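Prunton Neighbors Help Board
Home > Family and Kids > Play and Toys

How to teach table setting with a toy kitchen? The mat and the small things always slide

Posted by Shafiq Barua, 9 October 2020

Good evening to everybody. I hope this is the correct section for my post. I am helping two afternoons in the week at a play corner for children of four and five years, and my task this month is the table. I want that they learn where the plate goes, where the knife and the fork go, and that the food does not belong on the floor. We have a toy kitchen set which was collected over the years from different families, so the pieces do not match very well, but the children like it.

I have two problems. The first problem is the surface. Our table is very dark, almost black, and smooth, and when a child pulls at the placemat everything moves together with it. The second problem is the order. When I put out all pieces at the same time, the children start with the cake and they never arrive at the plate.

Until now I do it in this way. I put the placemat first, then the round plate in the middle, then the knife and the fork with the orange-brown handles. After this comes the food. The cooking pots stay behind on a piece of board, so that the children understand the pots are hot in a real house and do not come on the mat.
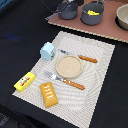 I also tried to draw the shape of the plate on paper and put this paper under it, but the paper was torn on the first day. A colleague told me to use tape. I am afraid that tape will leave glue on the mat, and it is not my mat. I have a budget of 38 dollars until the end of October, so please do not recommend a whole new kitchen.

My questions are these. What can I put under the mat so it stays in its place? And how many pieces do you give to a child of four years in the beginning? I would also like to know if you put the knife and the fork on two sides of the plate from the start, or if you let them lie together until the child is ready. My own mother always put them together on one side, and I did not learn the other way until I was grown up, so I am not sure how strict I should be.

Thank you for your patience with my long text.

2 answers

Mridha
Member, 1,632 posts

Welcome to the board. I have done this with my own three and later with a group in the library, so I will write what I remember.

For the mat, buy the rubber net that people put under carpets. It is sold on a roll and you can cut it with normal scissors. Cut it smaller than the mat, two fingers on every side, so the children do not see it and do not pull it out. Wash it in warm water with a little soap when it becomes dusty, because with dust it does not hold anymore. Please do not use tape. I used it once and I needed a whole evening to clean the table.

For the pieces, I begin with the mat, the plate, the fork and the knife. No food at all for the first days. The children complain, but they complain for a short time. When a child can put these things down without my help, I give one food, and the child may choose which one. I had good experience with a food that has a simple shape and a strong color. A yellow cheese is very good on a light mat, the child sees it immediately and can say its name. The boxes and the cakes come later, as they have pictures and decoration and the children want to talk about them.

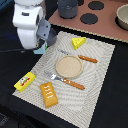
Cheese wedge and knife on the patterned placemat.

About the two sides: I would show the fork left and the knife right from the first day, and I would not correct the child when it is wrong. I only set my own place next to the child, slowly, and I say the words. After some weeks most of them copy it. One of my boys put both on the right until he was seven and he is a healthy adult now. Your mother was not wrong either, in many houses it is done like that.

One more thing about the drawing. Do not put it under the plate. Make a drawing of the full place on thick paper and hang it on the wall where the child can see it while standing at the table. You can ask a copy shop to cover it with plastic. In my town this costs less than 6 dollars.

galtar59
New member

just use a wet kitchen towel under the mat. works on any table and it is free. fold it one time only or the plate will not stand straight

Comments on this answer

Shafiq Barua: Thank you, I can try it tomorrow as we have many towels. But will the water not come through the mat? Ours is textured on the top and I do not know how it is on the back side.

galtar59: squeeze it out well before, it should be damp and not dripping. if the mat is cloth then do what the other person said

Mridha: I would not leave a damp towel on a painted table for the whole afternoon. For one hour it is fine.

Shafiq Barua: Then I will take the towel for this week and look for the rubber net at Wodberg when I am in the city. I will also leave the cake in the box for the first days, I think there will be some tears. Many thanks to both of you.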